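4. Feeding your sourdough starter

Your Phromma crock is warmed through and the flour is weighed, so now the fun part begins!

1. Spoon 31 g of starter into the clean crock.
2. Add equal weights of flour and water, and stir until no dry bits are left.
3. Rest the lid on top – don't clamp it down. 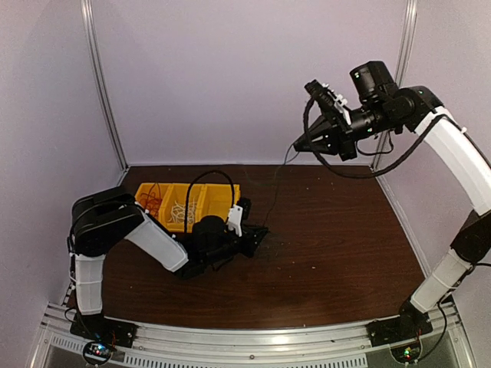 4. Slip the rubber band round the crock, level with the top of the mix, and leave it somewhere draught-free for around 7 hours. Rye flour gets going much faster (it's a joy to watch), so look in on it early.

Caution: never fill the crock past the halfway line. A lively starter climbs!

Note: in February, or in any chilly kitchen, move the crock to the airing cupboard and feed it again on Monday if it still looks flat.
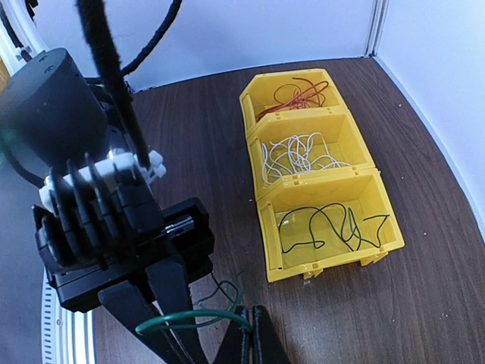

Tassanee Wannasri wrote in to say that her starter sulked for 2 whole days on white flour, and that one spoonful of wholemeal woke it up by teatime. Do try it – wholemeal works beautifully with the Trellcombe culture too.

5. Once the mix has doubled, bake with it or put it in the fridge.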